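第四章 把旧的陶片登记簿搬进 Letamel

前三章讲的是安装、建账号和认识主界面，如果你是跳着看的（我自己看说明书也这样），至少回去把第二章的账号建好，不然这一章第一步就会卡住。

这一章要做的事，是把 Mwaipopo 遗址历年的纸质登记簿和后来那几张电子表格，整理成 Letamel 能认的样子，再导进去。我去年把我们那一批，2,938 条记录，从头到尾导过一遍，中间返工两次，所以下面有些步骤看着啰嗦，都是我踩过的地方。

4.1 动手之前先准备好

你手边要有这几样东西：登记簿原件或者清楚的复印件、探方平面图、陶质陶色对照表（附录二里有，打印出来贴墙上最省事），还有一份空白的导入模板。模板在主菜单“工具”下面的“导出空白模板”里，文件名请不要改，程序是按文件名认版本的。

另外跟 Kimutai Shirima 要一份探方改号表。早年的探方是用字母编的，后来全部改成了数字，登记簿上两套号都有，有的页甚至混着写！没有这张表，后面的步骤 3 根本做不下去。

注意：程序版本必须是第 2 版。第 1 版也能打开模板，看起来一切正常，可是它会悄悄把“地层”那一栏当成文本截断，等你发现的时候已经导进去一大堆了。版本号在登录窗口的右下角。

4.2 录入模板

1. 打开空白模板，先只填“器物编号”这一栏，从登记簿第一页往后抄，一口气抄完一册再说。我知道大家都想一行一行横着填，我一开始也是，结果翻页翻到眼花，串了行都不知道。竖着填一栏，再竖着填下一栏，反而快。

2. 编号的写法统一成“年份-探方-顺序号”，中间用短横线，不要用斜杠，也不要用全角符号。中文输入法下打出来的横线有好几种，长得几乎一模一样，请切换到英文输入法再打。

3. 对照改号表，把旧的字母探方号换成数字号，旧号抄到“备注”栏，前面加“旧”字，例如“旧C”。旧号千万别删。以后有人拿着早年的发掘日记来查，日记里写的全是旧号。

4. 填“地层”。登记簿上写“二层下”“二层底”“二、三层之间”的，一律先照抄，别替当年的人做决定。导入之后程序会把它认不出来的写法列成一张清单，到时候再一条一条请 Osvaldo Leite 看，他当年就在那几个探方里画剖面。

5. 填“陶质”和“陶色”。这两栏只能用对照表里的词。登记簿上的“红褐”“褐红”“暗红”在对照表里是同一个词，“灰黑”和“黑灰”却是分开的，我也觉得别扭，不过既然表是这么定的，就按表来，别自己造词。

6. 填“纹饰描述”，上限 60 个字。超过的部分程序不会提醒，直接丢掉。登记簿里有几位前辈写得特别细（读起来真的很享受，刻划纹的走向、深浅、收笔在哪儿都有交代），这样的长描述请把要点放进“纹饰描述”，全文放进“附记”，附记没有字数限制。

7. 填“存放位置”。写盘号就行，格式是字母 P 加数字。库房现有 98 个盘，所以最大只到 P98，如果你填出了比这还大的号，多半是把架号当成盘号抄下来了，回头看看原件那一行的左边。

8. 每抄完一册就另存一份，文件名后面加册号。存在同一个文件夹里没关系，存在两个不同的地方更好。

提示：登记簿第三册有几页受过潮，墨水洇开了，数字 1 和 7、3 和 8 很难分。看不清的地方请填一个英文问号，别猜。带问号的记录照样可以导入，会自动归到“待核”那一组里。

4.3 试导入

别一上来就全导！先拿一册试。

1. 在主菜单点“导入”，选“试运行”。试运行不会往库里写任何东西，放心点。

2. 选中你那一册的模板文件，编码选 UTF-8。如果预览窗口里汉字变成了乱码，说明存文件的时候编码选错了，退出去重新另存，不要在预览窗口里改。

3. 看右侧的报告。绿色的是没问题的，黄色的是程序认得但拿不准的，红色的是进不去的。红色的双击一下，会跳到出错的那一格。

4. 先改红的。最常见的三个毛病：编号重复、日期栏里混进了天气（以前的人爱把“雨，停工”写在日期后面）、盘号为空。编号重复的时候先别急着删一条，很可能是一件器物碎成两片分开登记的，这时候在顺序号后面加小写的 a、b 就好。

5. 黄的可以留着，导进去再处理也不迟。

6. 红色全部消失以后，再跑一遍试运行。改一处错常常会带出另一处，我第一次返工就栽在这儿，改完就直接正式导入了，第二天一看，整整一个探方的地层都错开了一行。

4.4 正式导入

1. 先备份。“工具”，“备份”，“完整备份”，等进度条走完，看到“备份完成”四个字再往下走。

2. 请其他人退出登录。有人开着同一个探方的页面时，程序会跳过那个探方，而且只在日志里提一句。

3. 点“导入”，选“正式运行”，按册号顺序来，一册导完再导下一册。

4. 每导完一册，到“统计”页核对条数，和模板最后一行的行号减去表头比一比。对不上就停下来，用“撤销上次导入”退回去。

警告：“撤销上次导入”只能退一次。如果你已经接着导了下一册，前面那一册就退不掉了，只能从备份恢复。

5. 全部导完之后，导出一份“待核”清单，打印，拿着清单去库房对实物。去之前给 Tyson Lemieux 打个招呼，钥匙在他那里，拿盘的时候请两手托住盘底，别抽着边往外拉。

4.5 几个老有人问的问题

导入到一半断电了怎么办？重新开机，登录，程序会问你要不要继续，选“否”，然后从备份恢复，再重导那一册。选“是”有时候也行，但我遇到过重复记录，清理起来比重导还慢。

登记簿上画的小草图要不要录？要留，但不进这张模板。先在“附记”里写“有图”和页码，扫描件的挂接放在第五章讲。

采集品没有地层，怎么填？填“采”，一个字，别空着。空着的话统计的时候会被算进表土层，Niall Lindsay 在六月的季度表里就为这个多跑了一趟冤枉路。

Brunditz 那边借展的几件要不要算进来？要，编号照旧，“存放位置”填“外借”，还回来以后再改成盘号。

可以直接从 Dastance 的旧库导吗？目前不行，得先导成表格，再按 4.2 的办法贴进模板。贴的时候用“选择性粘贴，只粘贴数值”，不然旧库里的隐藏格式会一起跟过来，试运行里满屏都是红的。

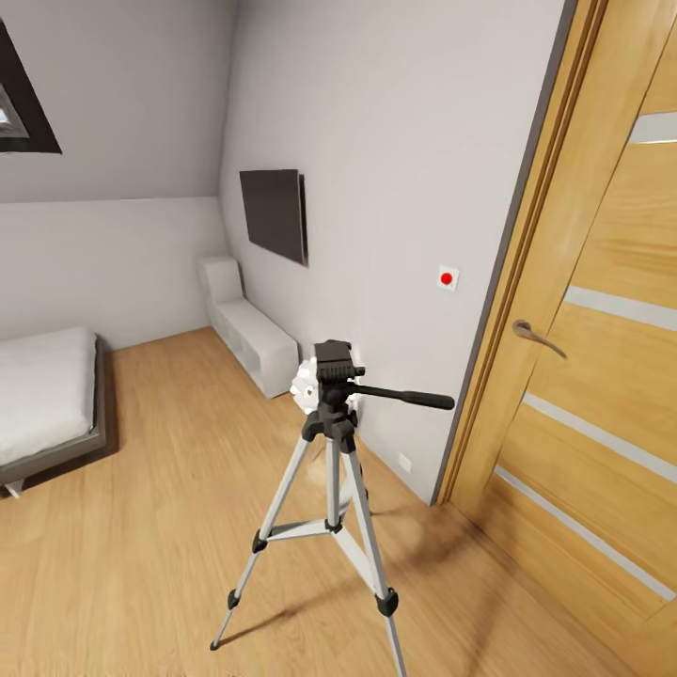 Mwaipopo，2018年7月23日

这一版改动的地方是 4.2 的第 6 步和 4.5 的最后两条，其余和上一版一样。手里有旧打印稿的，换掉这几页就行，不用整本重打。看到哪一步说得不清楚，或者你那一册里冒出了我没写到的怪写法，请直接记在库房的交接本上，注明册号和页码，我每次去都会翻，攒够了就再改一版。

Golnar Rahimi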